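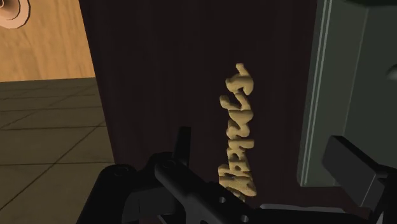
Wanpen Saithong
Simulation cell upkeep, Skovden bench

3rd September

Wrist view is back up on the sim cell, so I finally got to the gripper model this morning! The lumpy tan thing is my favorite test object (Pongsak calls it the breadstick, I say ginger root) and it's a real pain for contact settings, all bulges and pinches down both sides. A smooth block will forgive you nearly anything. This one won't.

What I changed: swapped the collision mesh on the left finger for the newer one with both holes in it, and put the pad friction back to what Duangjai had in May. Her numbers were in the old config the whole time — I just hadn't scrolled far enough. Also bumped the solver to 13 substeps. Slower, but I can live with it.

Ran seeds 1 to 114 over lunch. 7 of them blew up, all with the object spinning off right at first contact, so I'm guessing the finger mesh and the lumps are overlapping at spawn. Seed 137 (run by hand, it's the one Rosimeire keeps complaining about) was fine twice in a row.

Lighting: the dark panel behind the object is still close to black in this view. Great contrast for the tan, lousy for the black fingers. I want to try a lighter brown there before anybody retrains on it. Left the kitchen textures alone otherwise.

Still to do: raise the spawn height a hair, rerun the bad seeds, ask Prasert which finger mesh the real arm has on it now. Config is saved in my folder under flornov, please don't overwrite it!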